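August, evening

Water again. The kettle scale has come back inside a month, and since I changed nothing in the kitchen I am treating it as a supply matter. Filled a clean glass from the cold tap at 6 a.m. before anyone else on the landing was up, and a second after letting the tap run. The first tasted of pipe. The second was flat and slightly chalky. Dipped a strip in each. Both read at the hard end, same color block, no difference I could defend.

The strips are coarse. Each block on the chart covers a wide range and the last one has no upper limit, so a reading there only says "hard or harder." I need the drop kit. Wafula Minja has one from his fish tank days and has offered it twice. I will take it this time.

Descaled the kettle with citric acid, one heaped spoonful in a half-full kettle, brought to a boil and left to stand. It fizzed for a while and then went quiet. Plates of scale came off the element in curls. Rinsed, boiled plain water once, threw it out, and went over the spout filter with an old toothbrush. The filter mesh has a tear near the hinge. I looked for a replacement and the maker does not sell the part separately.

Phyllis Wainwright called at lunch about the softener in her basement. She has set it by the chart on the lid, which wants grains per gallon, while her lab report gives milligrams per liter. She had entered the second number where the first belonged. That explains the salt. The thing has been regenerating far too often, and she has been hauling bags down those steps all summer. Told her to divide by 17.1 and enter the result. She said the number looked too small to be right. I went through the arithmetic with her and she agreed to try it until the next bag.

She also asked whether softened water is bad for plants. I said the sodium is the concern, that I would use the outside spigot for anything in a pot, and that on most houses the outside line branches off ahead of the softener. She does not know if hers does. I asked her to put a strip under both and call me back. She has not called back.

Afternoon: the main question, which is tea. I have been making it with tap water and getting a film on top that breaks into flakes when the cup is moved. Edivaldo Moura says this is the tannin and I should buy better leaves. I don't think so. The film needs calcium and bicarbonate in the water. The leaf supplies the rest, and any black tea will do it if the water is hard enough. A squeeze of lemon clears it. So does softer water.

Ran it properly. Same leaves for every pot (the loose Nuttall, end of the tin), same spoon, same steep of 4 minutes on the oven timer. Tap water straight. Tap water boiled, cooled overnight, and poured off its own sediment. Filter jug. Store-bought distilled. Numbered the cups on the bottom with masking tape and shuffled them, then lost the point of shuffling them, as the film on the first was visible from across the kitchen.

Results as I have them. Straight tap: full film, dark brown ring on the wall of the cup after standing, dull flavor. Boiled and poured off: film reduced, thin ring, better. Filter jug: almost no film, but the cartridge is new and I expect that to drift. Distilled: no film, very bright color, and a thin sharp taste that I did not like. Edivaldo liked it best. He takes sugar, so I am giving his vote less weight.

The conclusion for now is a blend, half distilled and half tap. I will try that next and then work up and down from there. I should also log the age of the cartridge. The box claims a capacity but does not say at what hardness, and without that the claim can't be checked.

Tsehay Assefa stopped in while the cups were still out. She thinks I should be looking at temperature drop in the pot before I worry about minerals. A cold pot takes a good deal of heat out of the first pour, and thick ceramic is worse than thin. Fair point. I had not been warming the pot. It was at least consistent across the runs, so the comparison stands, but the absolute results may all be understeeped. Will repeat with a warmed pot and the probe thermometer through the lid hole, if the probe fits.
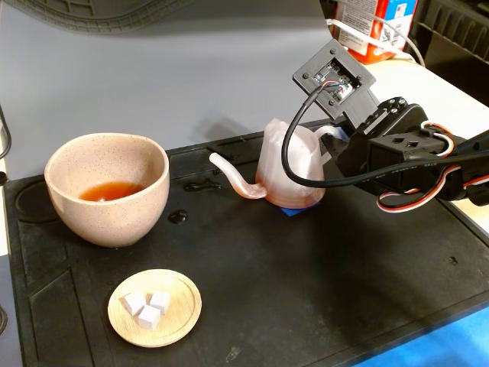

Tea in the speckled cup, three cubes on the saucer, pink pot.

Washed up after. The rings came off with baking soda on a damp cloth. No need for the abrasive powder, which would have dulled the glaze.

To do: collect the drop kit from Wafula. Buy distilled, two jugs. Masking tape. Ask Phyllis about the spigot. Look up whether the water company publishes hardness by zone or only as a yearly average for the whole system. If it is only the average then the readings here are worth keeping, and I should take one each morning at the same hour and write it in the back of this book.

Kettle boiled clean tonight. Slight haze in the bottom already.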